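**Project report: left gripper stopping during the tool case task**
Lirno group, workshop unit 3
Handed in 4/7/20

## What we were doing

Our two-arm setup at the Alstead lab has to take hand tools out of a case and put them back in their slots. We started in February and logged 346 runs before the fault. It was fault code 126 on the controller, which the Dallero manual lists as "finger position not reached".

## What went wrong

The left gripper closed on a screwdriver handle, stopped partway and held its position. The right arm did not get the stop signal and kept moving to its next point. It pushed the case sideways and we hit the emergency stop. No one was hurt. One finger pad was torn and had to be replaced.

## Cause

We first blamed the pad. Swapping it made no difference. The log file has 3224 lines and the useful part was near the end: the left wrist cable dropped out for a moment each time the arm reached low over the table. The connector was not screwed in fully. The missing stop signal was our own mistake, as each arm only checked its own faults.

## Changes

- Connector tightened and the cable given more slack
- Either arm's fault now stops both
- Speed halved near the case until the new code is signed off
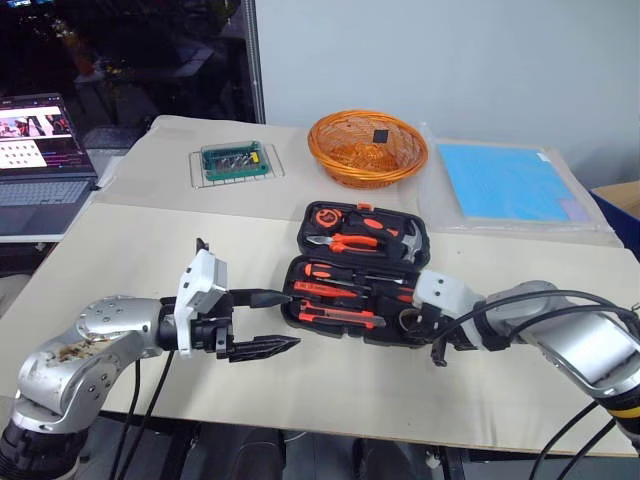 *Figure 1. Both arms at the open tool case.*

We still need to repeat the low reach with the utility knife, which sits near the front edge of the case. The Baranauskienė bench has asked for our stop code, so we will clean up the comments before sharing it.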